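Pinzas de mano Kivton: ¿ya me recogen la casa las máquinas?

Publicado el 29 de enero de 2025

Bueno, vamos con la reseña que más me habéis pedido desde que en noviembre se me ocurrió contar que había conseguido plaza para probar las pinzas de Kivton. Os aviso de que me he enrollado (como siempre) y de que al final hay nota, así que los impacientes podéis bajar directamente.

Para quien no haya leído la entrada anterior: el juego son dos pinzas iguales, una para cada mano, y se usan como quien se pone unos guantes muy tontos. Tú haces la tarea, las pinzas lo van registrando todo y luego ese material sirve para enseñar a un brazo robótico a hacer lo mismo sin ti. La promesa, en el folleto, es que dentro de poco el brazo te ordena la estantería, te tira la basura y te coloca las flores en el jarrón. ¡A mí me ganaron con lo de la basura!

Lo primero que notas es que te vuelves torpísima. Yo, que doblo una sábana bajera sin mirar, tardé una eternidad en coger un lápiz de la mesa. No tienes dedos, tienes una boca que abre y cierra, y todo lo que tu mano sabe hacer desde los dos años (girar una cosa sobre sí misma, empujarla con el meñique, notar que se escurre) desaparece de golpe. Y es una lección estupenda, porque eso mismo es lo que le pasa al robot. Después de media mañana dejé de reírme de los vídeos en los que una máquina tarda un siglo en doblar una toalla.

Con lo blando y arrugado me fue mejor de lo que esperaba. Las cosas que tienen pliegues se dejan morder por cualquier sitio, y cuando la pinza ha pillado un pliegue, ahí se queda. Osaze Usman, que fue mi pareja de pruebas, le cogió el tranquillo antes que yo y se dedicó a pasearlo todo de una punta a otra con una cara de satisfacción que no era normal.
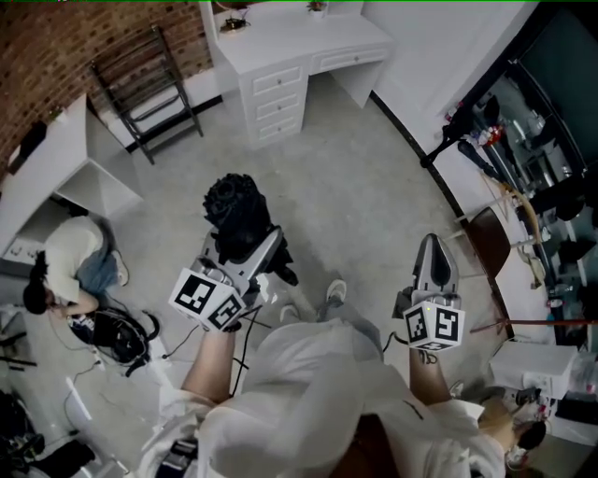
El cable es mi queja número uno y la voy a repetir hasta que me hagan caso. Estás pendiente de la tarea, das medio paso para llegar mejor y notas el tirón. En un taller, con suelo despejado y el puesto fijo, me parece tolerable; en un salón con alfombra, niños y perro, ni hablar. Shu-fen Yau, que lleva años montando puestos de embalaje y sabe de esto bastante más que yo, me recomendó sujetarlo al antebrazo con una cinta de velcro y dejar holgura hasta el codo. Mejora, sí, pero el velcro no viene en la caja, y por lo que cuesta el juego ya podía venir.

Lo segundo que no me gusta es el peso. Los primeros 17 minutos estupendamente, luego empiezas a bajar los codos sin darte cuenta y a los 30 yo ya estaba buscando dónde apoyarme. El manual propone sesiones de 32 minutos y me gustaría conocer al que escribió eso, supongo que rema. Con las Etia, que probé el año pasado, aguantaba mucho más, aunque también es verdad que agarraban fatal y se me caía todo, así que tampoco sé yo si compensa.

Lo que sí me ha encantado es la goma. La almohadilla tiene forma de V y hace que las cosas se centren ellas solitas, no tienes que apuntar tan fino. Con cajas ligeras va de maravilla. Con bolsas de plástico, según: si la bolsa está hecha un gurruño la enganchas a la primera, y si está estirada y lisa contra una superficie te puedes tirar ahí un buen rato rascando como un gato en una puerta. Abrir una bolsa de basura nueva con dos pinzas, de esas que vienen pegadas por la boca, me pareció directamente imposible. Si alguien lo ha logrado, que me escriba, por favor, lo digo en serio.

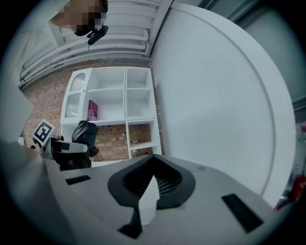 Vol. 2, n.º 17

Y ahora la pregunta gorda, la de si las máquinas pueden ya con las tareas de casa o del taller. Mi respuesta después de probar esto es que en el taller, algunas, y en casa, poquísimas. En Du Plessis, donde trabaja mi cuñada, tienen un brazo que pasa piezas de una bandeja a otra y funciona sin drama, pero la bandeja está siempre en el mismo sitio y las piezas son todas hermanas. Mi casa no es así. En mi casa los huecos de la estantería cambian de contenido cada tarde y la bolsa de la compra puede aparecer encima de la cama. Un robot entrenado con mis mañanas buenas no sabría qué hacer con mis martes... o con cualquier otro día, vaya.

También os digo que guardar cosas en estantes abiertos me parece lo más cercano a estar resuelto. Coges, llevas, sueltas. Las puertas son otro cantar, sobre todo las de tirador pequeño, porque la boca de la pinza resbala y acabas tirando con todo el brazo. Y los cajones con pomo redondo ya ni os cuento, son mis enemigos.

Un apunte para los que preguntabais por el programa: lo he usado con Flidov y se lleva bien, aunque la calibración hay que rehacerla cada vez que apagas. Los cubos blancos con los dibujitos en blanco y negro procurad no taparlos con la manga, que yo al principio lo hacía todo el rato.

¿Lo compraría? Para una asociación, un instituto o un taller con ganas de trastear, sí. Para que te recoja la cocina, espérate. Le pongo un siete, y sería un ocho con la dichosa cinta de velcro en la caja. La próxima entrada va de aspiradoras para escaleras, que tengo dos en el pasillo esperando turno.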